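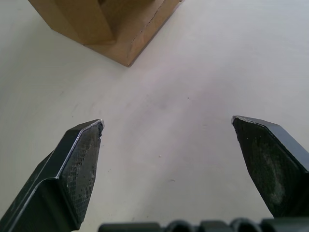

Good news from the Hosoda bench on Monday, where Hae-won Ban has finally moved both arms over to Flevus, her new grasp planner. 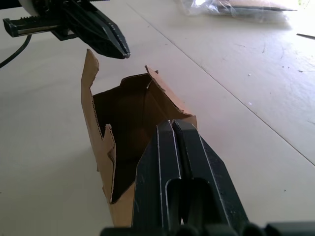
It picks its own approach angle from the wrist views, torn flaps and all, and replans in 20 milliseconds.

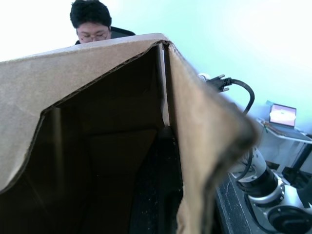
*Wrist view over an open box.*

Chiharu Nakajima, who looks after the Parau control side, kindly merged the last two patches.

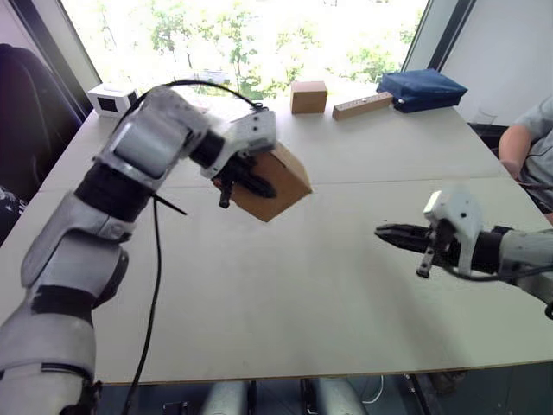

Release notes should follow in August, with our warmest thanks to everyone who sent in bug reports!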